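Tastanstead open day recordings: read me first

Thank you for picking up this folder, and thank you again if you were one of the people who came along to see the two arms at work! We had such a lovely, noisy day of it that it seemed a shame to leave the recordings sitting on a drive at Vondilon, so they are all here, tidied a little and sorted by demonstration.

There are 52 recordings in 7 folders. The kitting ones (folder 3) were the favourite with visitors, I think: the arms make up a small set of parts from the yellow trays, with a solenoid, a round red board and a bundle of wires going on to the paper in the metal tray. 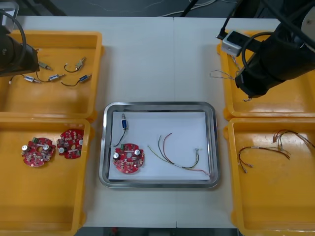

Kitting table, with a solenoid, a board and a wire bundle on the paper.

Each folder has a plain text list of its recordings, with start times and whatever the operator jotted down (some were chattier than others). Sound has been taken out, as visitors were talking throughout.

You are welcome to use everything for teaching or research. Please mention the Plerkik open day if you do, and send corrections to Ingegerd Tveit.

Last updated 25 November 2018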